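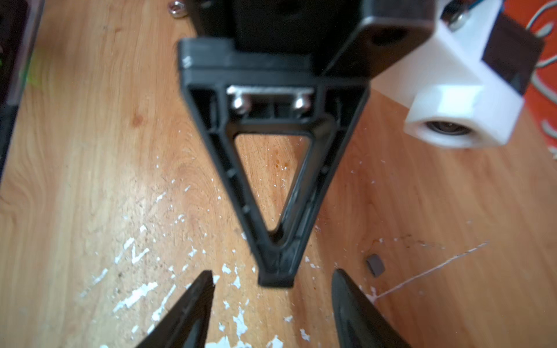

**plankton_66:** Trying to pick a finish before Tuesday and going in circles. Rental unit in Drullwood, want it matte, want it cheap. Quote from the floor guys was way over so doing it myself. My problem is color, it's that light orange you can see there, grain is nice enough but the orange drives me nuts. Also the little white specks all over, do those sand out or what? Room is 147 sq ft. Looking at Priltier water based, or just oil it.

**gritty_kitty:** water based. oil is gonna make orange MORE orange. ask me how I know

**Old_Sander:** Disagree. Depends on the oil. Padonura has a white tinted one that kills the orange pretty good. Two thin coats, wipe off the extra, done. And you can patch it later without redoing the whole room. Rental = scratches.

**gritty_kitty:** and tenants are gonna re-oil every year? sure

**plankton_66:** Fair. Nobody is re-oiling anything lol. Priced the Padonura, $132 for enough to do two coats. Priltier is 123 but then theres the primer on top.

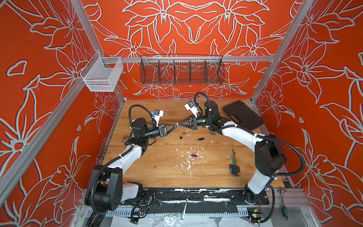

Primer is what gets me. Do I really need it or is that just them selling me another can?

**Old_Sander:** Skip the primer on old wood, never had a problem.

**tackcloth:** Do NOT skip the primer. Skipped it at my place, finish went blotchy by February, ended up renting the drum sander again. $266 all in for the second go. Specks could be filler or old paint, can't tell from here. Sand a spot by the closet and look.

**Old_Sander:** blotchy is usually bad sanding, not primer

**tackcloth:** I sanded to 120 and vacuumed twice. It was the primer.

**gritty_kitty:** +1 primer. Kazemi makes one that dries fast, recoat same evening. test patch first tho

**plankton_66:** ok doing a test patch of each tonight, closet corner. Will post what color they dry to. Still want matte, if anyone says satin I'm ignoring you

**tackcloth:** satin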